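The Small Art of Folding a Kitchen Cloth

When I moved to Skundale, I brought with me one suitcase and 4 kitchen cloths from my grandmother. The suitcase is gone. The cloths are still in use, and they are the reason I began to write about such small things.

In my first country, a cloth in the kitchen has a proper place and a proper fold. In Skundale I found that most of my neighbors keep theirs in a ball beside the sink, or pushed through the handle of the oven door. I did this also for a few years. A cloth in a ball stays damp for a long time and then it smells, and you wash it more often than it deserves.

The shop Plutine, on the street behind the market, sells more than 40 kinds of cloths for dishes, hands and glasses. I went there on a Wednesday, when it is quiet, and I asked to touch everything. The flat linen ones are beautiful and they dry a glass without leaving hairs. But for every day I prefer a cotton with ribs or squares in the weave. It takes up the water quickly, and when you fold it, the fold stays where you put it. A smooth cloth slides open again as soon as you turn your back.

Look also at the edge. A bound edge, where a separate strip is sewn around the border, keeps its shape for many washes. A simple hem begins to wave like a lasagna sheet. And please buy the one with a loop. For years I thought the loop was decoration. 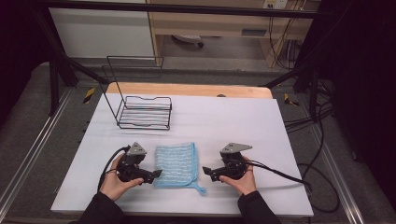 A light-blue cloth with a ribbed weave and a darker edge, folded with its loop left out. Behind it, a black wire rack.

The fold I use is my grandmother's, a little simplified. Lay the cloth flat on a clean surface and pull the corners until there are no waves. Fold it in half, and press from the middle to the outside with your palm. Then fold it in half again in the other direction. Leave the corner with the loop on the outside, so you can catch it with one finger when your other hand is holding a hot lid. If the shelf is narrow, make one more fold.

For storing I have tried drawers, jars and a very pretty box from Naidu which was too deep. The cloths at the bottom of this box I did not see from December until spring. Now I use an open wire basket. The air goes through, and I see at once when only one clean cloth remains. Mine holds 6 if they are thin.

Wash new cloths two times before the first use, without softener. Softener makes them pleasant for the hand and lazy with water. Dry them on a line if you have one, and fold them the same evening.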